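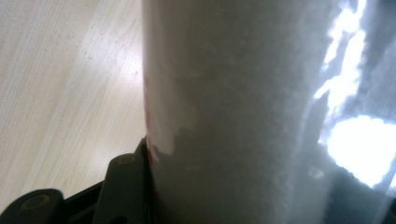
Pale grey, with a little red at the side.

The Ferry Book
2022-02-08
By Idun Strömberg

So my aunt Chiyo left me the ferry book, and I didn't want it.

I wanted the radio. Everybody in the family knew I wanted the radio, I'd been saying so since I was nine, and the radio went to my cousin Sota who doesn't even like music. I got the book. It's a ledger, really, green cover, fat as a loaf, and in it she wrote down every single person who rode the Holludport ferry without paying. Thirty years of them! She sold the tickets, see, and whenever somebody came up short she let them on and wrote it in.

"Mrs. Zundel, one way, going to her sister." "Boy with a goose." "Man in good shoes, says he lost his wallet, did not lose his wallet." That kind of thing.

I read it in the bath mostly. I know, I know, my mother nearly fainted when I told her (the bottom corner is wavy now). I was looking for people I knew, and they were all in there. My old math teacher, twice. The dentist! My own father, the summer before I was born, "running, no hat, let him on."

Then I got to page 233 and found me.

"Idun, alone, with a suitcase. Says she is going to Lerik to live."

Well, I was eleven. I remembered the suitcase, it was my grandmother's and it had a strap in place of a handle, and I remembered standing at that window being very grown-up about it. What I had always told people, and I've told this one at a lot of parties, is that I got all the way across to Lerik, ate a bun on the dock, and came home by myself when I got bored. It's a good story. I do a voice for the baker.

Only there was more under it, in smaller writing, squeezed in along the line.

"Went with her. Closed the window. Sat at the back where she would not see."

I let the water go cold. I'm not kidding, I sat there until my teeth were going.

You have to understand she never closed that window. She had the flu and she didn't close it. When the big storm took half the pier she sold tickets out of a parked car. And she'd shut it up in the middle of June, with the line going all the way back to the fish shed probably, so she could sit behind a kid with a strapped-up suitcase for 40 minutes each way and not say a word. Not then and not ever. She came to my wedding, she heard me tell the bun story with a microphone in my hand, and she laughed in all the right places.

I called Sota. I hadn't talked to him in months on account of the radio.

"Did you know she followed me?" I said.

"Followed you where?"

So I told him, and he was quiet a while, and then he asked if he was in the book. I said I'd look. I had to get out and find a towel first, and he stayed on the line, I could hear him doing dishes. It took me ages. There are 301 pages and her handwriting gets worse as it goes.

He was on the second to last one. "Sota, to the hospital and back, every day this week. Do not ask him for money."

That was when his mother was sick. I read it to him and the dishes stopped.

"I thought the guy on the gate just wasn't checking," he said.

"There was never a guy on the gate."

"No," he said. "I guess there wasn't."

He drove over that weekend and brought the radio with him in a laundry bag. I told him I didn't want it anymore, and that was a lie, so we put it on the kitchen counter and plugged it in. It hummed and it got one station, some man reading out the tides. We turned it up and started the book over from page one, Sota reading, me with my feet on the other chair.

"'Woman with twins,'" he read. "'Only charged for the quiet one, then gave that back too.'"

846 shares | 40 comments

Write to Idun: use the contact form
© 2022 Idun Strömberg. All rights reserved.
Back to top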